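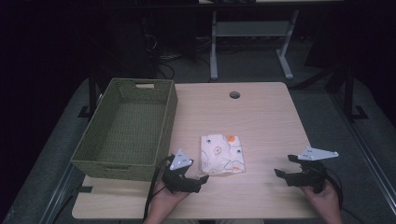
Folded cloth and green woven basket on the sorting table, Gurnow branch.

1/ The Gurnow Household Lending Library has revised its guidance on the return and storage of table linens. The changes are set out in this thread and apply to all members from 2024-06-28.

2/ The linens collection now holds 239 pieces: napkins, tea towels, small tablecloths and tray covers. Members may borrow up to 20 pieces at a time for family meals, neighborhood gatherings and school events.

3/ Linens should come back laundered, fully dry and folded. Ironing is welcome but is not required. A few wrinkles along the edges are acceptable and will not be recorded against a member's account.

4/ Please fold small cloths into a square. Fold once lengthwise, smooth the cloth with the flat of the hand, then fold again. Printed cloths should be folded with the pattern facing out so that sets can be matched on sight.

5/ Long tablecloths are the exception. These should be folded in thirds and then rolled. Squared folds leave a hard crease across the middle of the longer pieces, and the Hosseinzadeh bequest cloths in particular have suffered from it.

6/ Each set has its own basket. Cloths are laid flat on the floor of the basket, one on top of another, with the folded edge toward the handle. They should not be stood on end or pushed down the sides.

7/ Woven baskets were adopted in March in place of lidded plastic tubs. Air moves through the weave, and the opening at the end gives a secure grip when a basket is taken down from a shelf. Staff report fewer musty returns than last year.

8/ Basket colors are as follows. Green: printed napkins and small cloths. Gray: plain white linens. Tan: tea towels. Members who are unsure which basket applies should leave the piece on the table and staff will place it.

9/ Please do not stack more than 5 baskets. Lower baskets bow under the weight and the cloths inside pick up the marks of the weave.

10/ Stains. Kindly tell us about them. A note pinned to the cloth is sufficient, giving the cause if known. No charge is made for ordinary food stains. Bleach must not be used on printed pieces, as the darker outlines fade well before the stain does.

11/ Fabric softener is also discouraged. It leaves tea towels unable to dry a plate, and we have had 131 of them through the wash twice this spring for that reason.

12/ Missing pieces. If a set is returned incomplete, the remaining cloths will be held for two weeks before the set is relisted. Please check pillowcases and fitted sheets at home before reporting a loss. A good number of our napkins have been found there.

13/ The Zivora pattern napkins are withdrawn from lending until further notice. Their hems require repair. Members holding a reservation have been contacted and offered the Retusine set in its place.

14/ A short folding session will be offered to new members on the first open morning of each month. No registration is needed. Participants may bring their own cloths to practice on.

15/ Questions about this guidance may be addressed to Mahtab Bagheri, Collections Manager, at the front desk during opening hours. Printed copies are available on request, in large type if preferred.

16/ Correction to post 8: bread cloths also belong in the tan baskets. The printed copies already show this.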